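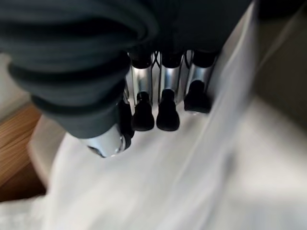 On having people to stay

We had four lots of visitors between May and the end of the summer, which is more than we've had in the whole time we've lived in Vesley, and I've come out of it with opinions. A few of you asked last month whether I'd write about guests, after I grumbled in passing about my brother-in-law and the bath, so this is me doing as I'm told.

First, the bath. He is a lovely man. He gets up before six, runs a bath so deep you can hear the overflow going, and reads in it until the water's cold. By the time he's out, everyone else in the house has been standing on the landing in a dressing gown pretending to look for something. I used to think the answer was to say something, and I've changed my mind. I now have my own bath the night before and go about unwashed and cheerful until ten. Much easier on everybody.

The big lesson of the summer was about breakfast. For years I did The Breakfast — eggs any way you like, mushrooms, two sorts of bread from Kerekes on the corner, a jug of juice, the good butter. I'd be at the cooker from seven with one ear on the stairs, getting crosser and crosser as the mushrooms went grey. And then people came down and said "oh, I only ever have toast." Every time! My friend Olga Cáceres stayed for a long weekend in May and on the first morning she put her hand flat on the worktop and said, very kindly, that if I cooked her one more egg she would go and stay at the pub. So now it's bread, jam, fruit and a pot of tea, all left out on the table the evening before under a cloth (not the tea, obviously). People come down when they like. Some of the nicest chats I've had this year were at half past nine with someone who'd been up for two hours already and done the crossword in pen.

While I'm on the kitchen, do show people how your things work. Our hob has a child lock that comes on if you so much as wipe it, and I once came home to find a guest had eaten cold soup because she didn't like to ring. I've written it on a card and stuck the card inside the cupboard door with the mugs in, along with the wifi password and which way the back door key turns. It turns the wrong way. It has always turned the wrong way, and the locksmith says it's fine.

Then there's the question of the bed, and how much of a fuss to make. I was brought up on blankets and tight corners and a counterpane on top that you weren't allowed to sit on. My mother ironed pillowcases for the window cleaner, or would have if he'd ever stayed. I don't iron anything that goes on a bed and I've made my peace with it. Take the sheets off the line while there's a bit of a breeze, fold them with someone else if there's someone else about, and put them straight on. A guest who's driven for four hours isn't going to hold the hem up to the light.

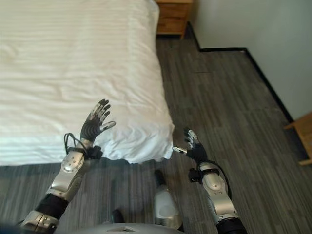
What they will notice is whether they can see to read. I slept a night in our own spare room in the spring, which I'd recommend to anyone, and it was an education. I couldn't reach the lamp without getting one foot out on the floor. There was nowhere to put a glass of water except on top of my book. The curtains let in a stripe of street light that landed exactly across my eyes, and at eight minutes past five the boiler made a noise like somebody dropping a tray. Eleven years of visitors and not one of them had mentioned the tray! I mentioned it to a man from Likora who services the thing, and he tightened a bracket, and that was the end of it.

I also found that the spare pillows were dreadful. You know how it goes, the old ones get moved along to the spare room when you buy new for yourself, and then they just stay there getting flatter. I've bought two new ones, one firm, one soft, and I leave both out and let people fight it out with themselves. They came from Havico in the sale and they weren't dear. The flat ones have gone to the dog, who is delighted.

An extra blanket matters more than I'd realised, too. People won't ask for one. They'd sooner sleep in a cardigan. Put it where it can be seen, on a chair or across the foot of the bed, and it'll get used.

Now, how long. This is where I'll get letters. My grandmother's rule was three nights, and she'd start clearing the table a bit loudly on the fourth morning. I've always gone along with it and mostly I still do, although it depends so much on the person. Levente Csizmadia came to us for a week when his flat was being replastered and I could have kept him for a month. He went out after breakfast, came back at teatime, fixed the gate without being asked and went to bed at ten. On the other hand I've known a single night feel like a fortnight. I think what wears you out is being looked at, waiting for the next thing to be laid on. If both sides can go off and do their own bits for an afternoon, you can go on almost indefinitely.

Which brings me to plans. I used to draw up a programme! Castle, garden centre, lunch out, that walk along the river with the kissing gates. Gyula Kiss, who has been coming here since before the children were born, told me this August that he had seen the castle five times and would be grateful if he never had to see it again. All he wanted to do was sit in the garden and shell peas. So we sat in the garden and shelled peas, a great colander of them, and talked about people we used to work with, and I can't remember when I've had a nicer afternoon. I've thrown the castle leaflets out.

About presents: bring something that gets used up. Cheese, soap, a bag of plums from your own tree. I've got a shelf of small ornamental birds, all from the same cousin, all given with real love, and I dust every one of them. If you've brought nothing at all, please don't dash out to the garage on the way for flowers. Peel some potatoes when you get here.

And going home. Strip the bed or don't strip the bed? I said in the summer issue that I'd rather guests left it exactly as it was, with the covers thrown back, and went and had another cup of tea with me. I stand by that. If you strip it I have to look at a bare mattress until I get round to it, and it makes me a bit sad, like taking down the decorations. I had no idea it would set so many of you off.

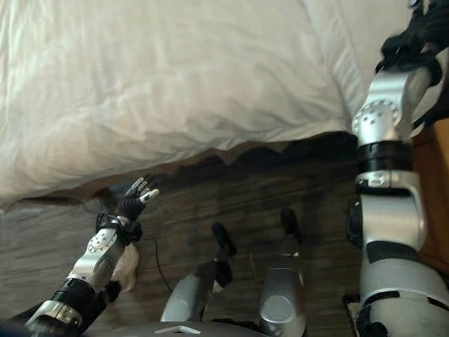

Asmaa Alaoui thinks I've got this completely the wrong way round. She says that leaving a used bed for someone else to deal with would have had her sent back upstairs at any age up to 55, and that in her family you strip it, fold the sheets inside one pillowcase, and carry the bundle down to the machine yourself before anyone can stop you. She also says a host who tells you to leave it is only being polite, and that I should stop being polite, as it confuses people.

Well, I wasn't being polite, I like my cup of tea! But I take the point about confusion. Bongani Baloyi suggested simply asking on the last evening, in so many words, "do you want the sheets off?", and he reckons it has never once caused offence. I tried it on my brother-in-law. He said he'd assumed they changed themselves.

There's one thing I haven't got an answer to, and I'd be glad of yours. What do you do about the visitor who won't say when they're leaving? I don't mean the one who overstays. I mean the one who's booked no train, is vague about the afternoon, and leaves you standing in the shop wondering whether you're buying chops for two or for three. I've tried asking outright and got "oh, don't worry about me." I've tried buying the chops anyway, and we had them two nights running.

Write to me at the usual address, and if you've got a good way with leftover chops you can put that in as well. Next month I'll be on to coats — where they all come from, and why none of them fit the hooks.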